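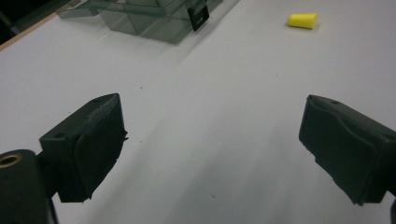 Normas para grabar demostraciones con pinzas de mano: ¿cuándo se cambian las almohadillas y qué se anota?

Categoría: Robótica y automatización > Buenas prácticas
Etiquetas: pinzas, demostraciones, mantenimiento, protocolo

Hola a todos, y gracias de antemano por la paciencia, que me enrollo mucho. En Trernden llevamos desde otoño recogiendo demostraciones a dos manos con pinzas de mano, casi todo tareas de mesa: coger una pieza pequeña y blanda (un tapón de espuma para los oídos, por ejemplo) y guardarla en un compartimento de una caja organizadora. Vamos por la sesión 351 y hasta ahora las normas han sido «lo que se le ocurra al que abre la sala por la mañana». Me ha tocado a mí ponerlo por escrito y quiero hacerlo con cariño, porque luego lo va a leer gente que empieza de cero.

Mis dudas son estas. La primera, las almohadillas de los dedos: se deshilachan por el borde y no sé si hay que cambiarlas en cuanto asoma una hebra o si se puede esperar a que acabe la tanda. La segunda, si conviene limpiar la mesa entre toma y toma o solo al principio. Y la tercera, los cables, que tenemos unos cuantos por el suelo y un compañero dice que mientras no salgan en la toma da igual. ¿Alguien tiene un documento que le funcione? Me vale con que me contéis cómo lo hacéis vosotros.

2 respuestas

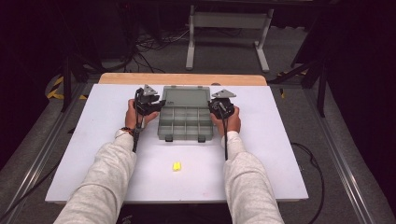

Respuesta de pinza_y_paciencia
Colaboradora habitual · 25 de febrero de 2023 · Marcada como mejor respuesta

¡Hola! Qué alegría leer que alguien se pone a escribirlo antes de que haya un disgusto. Yo pasé por lo mismo cuando montamos el puesto de Iltell, y te cuento lo que nos ha quedado después de muchas vueltas (tómalo como la costumbre de una casa, cada puesto tiene sus manías).

Empiezo por los cables porque es lo que menos me gusta de tu mensaje, con perdón de tu compañero. Que salgan o no en la toma es lo de menos. Quien graba tiene las dos manos ocupadas con las pinzas y la mirada en la mesa, así que si se engancha un pie no se puede agarrar a nada. En nuestra hoja pone que los cables de suelo van por canaleta o pegados con cinta, que el paso hasta el sitio del operador queda libre y que eso se revisa antes de encender, no después. Los cables de las propias pinzas son otra historia: tienen que colgar con holgura para llegar al fondo de la mesa sin tirar de la muñeca, y sin arrastrar por encima de las piezas. Nosotros hacemos un recorrido completo en vacío, brazos estirados y brazos recogidos, y si algo tira se recoloca antes de la primera toma.

De mangas y pulseras también decimos algo. Puños ajustados o recogidos, y lo que se lleve en la muñeca, mejor guardado en el bolsillo. A mí me costó, que soy de llevar cosas puestas, pero una manga floja cerca de una articulación acaba rozando donde no debe.

Sobre las almohadillas, nosotros distinguimos entre desgaste feo y desgaste que molesta. Un borde con alguna fibra suelta se anota y se sigue. Se para y se cambia cuando la fibra llega a la zona de contacto, cuando la lámina se levanta o cuando el objeto resbala 3 veces seguidas con un agarre bien hecho.
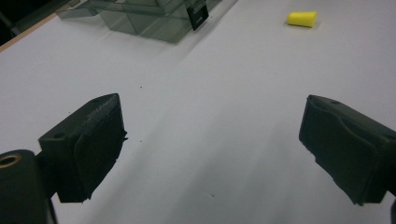

Y cuando se cambia una se cambian todas las del puesto, las de las dos pinzas, aunque dé pena tirar las que parecen sanas. Si dejas una nueva enfrente de una gastada, el agarre se va hacia un lado y luego te pasas la tarde mirando tomas raras sin saber de dónde viene. Además de eso tenemos un tope fijo de 1.000 cierres por juego. El número lo pusimos nosotros mirando nuestro material, no lo copies sin más: prueba con el tuyo. Y por favor, nada de recortar las hebras con tijera a media tanda, que cambias la forma del borde y ya no estás grabando con lo mismo que al principio. Si hay que recortar, entre tandas y apuntado.

La mesa la pasamos con un paño que no suelte pelusa al empezar cada tanda y otra vez al volver del descanso. Entre tomas no. Una mota o una marca vieja en el tablero no hace daño, y si te pones a frotar cada vez acabas moviendo la caja sin querer. Lo que sí retiramos siempre es cualquier pieza que no sea de la tarea.

En la hoja de sesión apuntamos:

Juego de almohadillas y fecha en que se montó.
Estado de los bordes al empezar y al terminar.
Tornillos e insertos de los dedos comprobados, sí o no.
Posición inicial del objeto, y si la caja empieza abierta o cerrada.
Incidencias, aunque parezcan una tontería.

Lo de la posición inicial merece un párrafo entero y prometo que es el último. Al principio dejábamos siempre el objeto en el mismo sitio y quedaba todo muy ordenadito y muy poco útil. Ahora el operador lo coloca en zonas distintas siguiendo una lista, y las pinzas arrancan siempre abiertas y sin nada entre los dedos. Si la toma sale mal se guarda igual, marcada como fallida. Borrar en caliente está prohibido en nuestra casa desde marzo, y la decisión de qué se descarta la toma otra persona, con calma.

Si te animas a colgar tu borrador le echo un vistazo encantada. ¡Mucho ánimo!

Respuesta de oris_taller

Nosotros en Oris las cambiamos cuando se ven mal y ya. Lo de contar cierres me parece mucho, pero también es verdad que grabamos poco. Para los cables, bridas de velcro, las de plástico luego hay que cortarlas y un día te llevas el cable por delante.

Comentarios

Autor de la pregunta: Muchísimas gracias a los dos. Me quedo con la hoja casi tal cual y esta semana ponemos canaleta. Una cosa, pinza_y_paciencia: ¿el tope lo contáis a mano o lo saca el programa? Usamos Shehata para registrar las sesiones y no le encuentro esa opción.

pinza_y_paciencia: Lo saca un guion nuestro a partir de la apertura de los dedos. Si tu programa te deja exportar esa señal, se cuenta cada bajada y listo. Al principio lo hacíamos con palitos en un papel y tampoco pasaba nada, solo que al volver de comer siempre faltaba alguno.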